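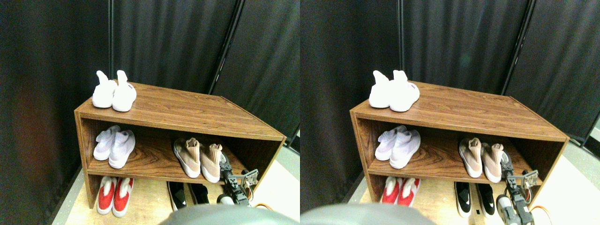
White sock sneakers on top, the lavender-white knit pair on the shelf

Getting the smell out of knit sneakers without wrecking them?
posted by budlow_walker, August 2020

Have two pairs of knit shoes, wore both all summer with no socks (I know). Now they stink. Tags are long gone so no idea if they can go in the machine. Tried baking soda overnight, helped for maybe a day. Don't want to shrink them or turn the white ones yellow. Also the insoles are glued in on one pair. What do I do?

quintero12
Washer, cold, gentle, in a pillowcase. Half the soap you think. NO dryer. Stuff with paper towels and swap them out when they get soggy – mine took roughly 37 hours to dry all the way in a humid apartment. Yellowing is usualy leftover soap, so run a second rinse. Skip bleach on knit, it went yellow on me and the stretch around the ankle was shot.

For the glued insoles, don't pull. Old toothbrush, dish soap, cool water, then blot with a towel.

Florkine
freezer bag, freezer, overnight. works great

quintero12
Freezer did nothing for mine. Smell came back as soon as they warmed up.

starnberg_778
Agree with the cold wash but I'd soak first. One part white vinegar to four parts cool water, half an hour, rinse realy well, then wash. Vinegar smell goes once they're dry. Test a spot on the lavender ones, pale dyes can be funny. And keep them out of direct sun while drying, the glue on my last pair let go at the toe. Then wear socks – the no-show kind, 12 pairs was cheap at the drugstore.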